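Skukia key plate: do you need one?

I manage keys for a small block of rentals in Skendness, and I've been let down by enough "organizers" to distrust the word. The Skukia plate cost me 12 dollars from Norðdahl, and the listing promised I'd never lose a key again. I've heard that before.

The split rings are where most of these things fail. Cheap ones bend open once and stay that way. 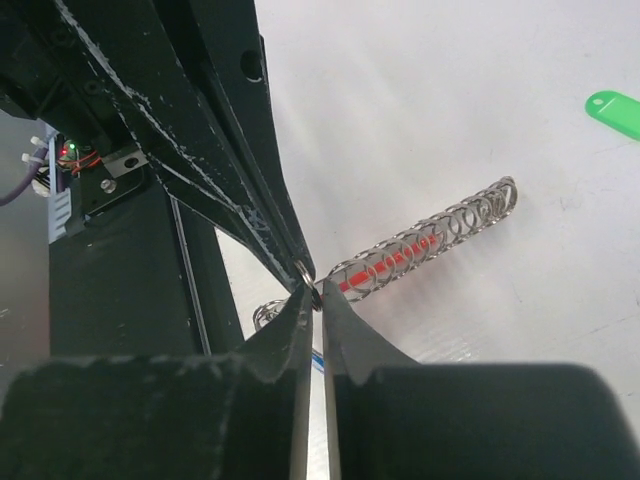
I've had it for 11 weeks now, and the rings have held up better than I expected. My thumbnail hasn't. Getting a tagged key onto one is still a fight, and the rings bunch up at the end, so you have to push them apart first.

The numbers are my real gripe. They're tiny, and by the back door at 6 a.m. I can't read them. I go by the colored tags – which I already owned.
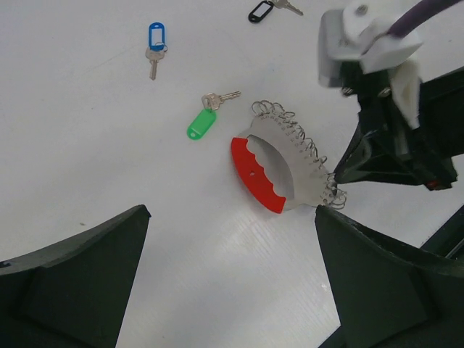
The plate with its red grip and numbered rings, plus keys on green and blue tags.

The Hustetti version costs more and I can't see why. If you have a few keys, buy tags and a hook. If you have a lot, this is okay. Three stars.

Lucyna Pawlak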